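June, hand gripper 2, finger swap and re-zero

Left finger had play again after yesterday's runs. Shiuli noticed it first as a drift in the closed reading, 11 counts high by mid-morning. Took both pads off. The screw in the left pad had backed out by half a turn and the seat behind it was polished on one side. Cleaned both seats with alcohol, fitted new screws from the Hernar box, medium threadlock, left to cure over lunch.

Re-zeroed at 14:20 with the fingers closed on nothing, then on the 20 mm gauge block. Closed reading now repeats to one count. Full-open width came back as 89 mm, same as on Braulio's sheet from the last service, so the linkage itself is fine.
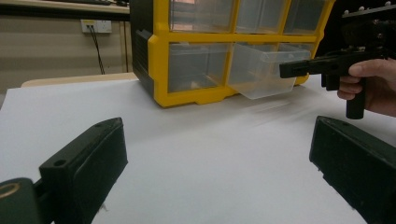

Functional check follows the same routine as last time: two units at the white table, one viewing and one working the drawers of the yellow cabinet. Shivam ran the working unit, I logged. Load on a drawer is low but it comes in at the tip of the finger, and that is where play shows up. The clear drawer in the lower row is a good one for this – contact on the front rim only, arm held level, no help from the other hand. The streaks on the tabletop are reflections and should be ignored when judging the contrast of the dark green pads.

Logged 100 open/close cycles off the drawer afterwards. Temperature of the motor housing levelled out at roughly 40 degrees, no odd noise.

Still to do: same screws on gripper 1, and ask Rosalía whether Greltico will supply the pads with a deeper seat. Old screws are in the bag marked Shakya, please don't put them back in stock. Next check of the closed reading before the morning runs.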